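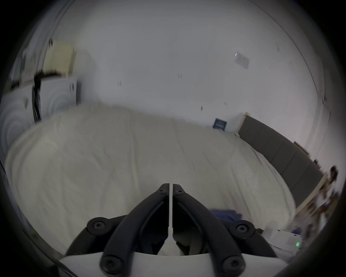

**Ab wann gelten die neuen Bezugszeiten im Gästehaus Treltness?**
Die neuen Zeiten gelten ab März für alle Buchungen, auch für bereits bestätigte.

Die Zimmer stehen am Anreisetag ab 16 Uhr zur Verfügung und sind am Abreisetag bis 9 Uhr freizugeben. Die Rezeption ist bis 19 Uhr besetzt. Bei späterer Ankunft wird um schriftliche Mitteilung an die Verwaltung in Gundelent gebeten.

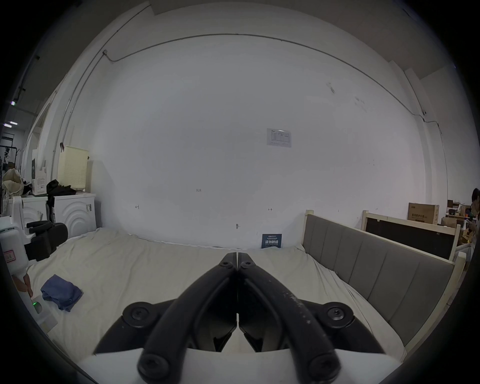 Bettwäsche wird bei Aufenthalten von mehr als vier Nächten einmal gewechselt. Die Reinigung übernimmt weiterhin die Firma Prulex. Stornierungen sind bis acht Tage vor Anreise kostenfrei; danach wird die erste Nacht berechnet.

Stand: 21.2.18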